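# skorkside-words

Place names and dialect words from Skorkside, collected from parish newsletters, shop signs and recorded talks. The list has 3513 entries. Each one gives the word, a plain English meaning, the village it came from and a note on how sure we are of the spelling.

The main file is `words.csv`, in UTF-8 with a header row. Audio for 100 of the entries is in `audio/`, named by entry number.
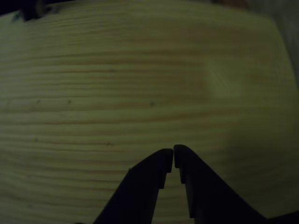 *Sajib Bandara*

## Known problems

- Field names use two spellings of "beck" and I have left both in.
- Entries from the Randness end of the valley are thin. Most came from one Saturday market.
- The `source` column is blank for about 30 older entries – the newsletters were already falling apart when I copied them.

## Changes in version 2

Duplicate farm names are merged. Words for weather now have their own tag, `weather`, and no longer sit under `land`. The Waweru notebooks have been added in full, with the original page numbers kept in `page`.

## Use

Free to copy and adapt with credit. Please don't correct spellings in the `heard` column; it records what was said. Corrections to meanings are welcome as an issue, with the entry number in the title.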